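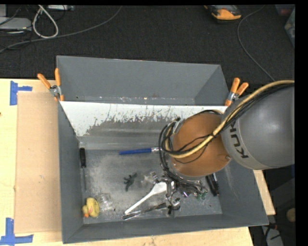

Prorent opens tool return and sorting room in Tuvton

Tuvton, Tuesday, December 5, 2023 – Prorent, the tool and equipment hire firm, has opened a new returns room at its Tuvton branch. All hand tools hired from the branch will now be checked in, sorted and repacked on site. Until now they were sent to the Rewi depot, and customers often waited several days for a deposit to be released.

The room covers 300 square metres and sits behind the trade counter. It has been fitted with wooden worktables and open-topped bins, so that screwdrivers, clamps and other small items can be laid out and looked over before they go back on the shelf. Some bins are split by a divider, which keeps checked tools apart from those still waiting.

The branch holds 1203 hand tools for hire, of which 620 are sold on as part of the Tanisura home repair kits. The kits were launched in May and are meant for people doing small jobs at home. Each one is packed to a printed list, and the same list is used when the kit comes back.

Prorent is asking customers to follow a few simple steps when returning tools:

Wipe off paint, glue and sawdust.
Close spring clamps and take them off any board or panel.
Put loose screwdrivers back in the kit roll.
Tell the counter staff if a handle or tip is damaged.

There is no charge for normal wear. Missing items will be charged at the price shown on the hire form.

Tools hired before the room opened can be returned in Tuvton or Rewi, whichever is easier. Deposits on items returned in Tuvton will be released on the same working day.

The returns room is open during normal branch hours. Copies of the Tanisura kit list are available at the trade counter.

ENDS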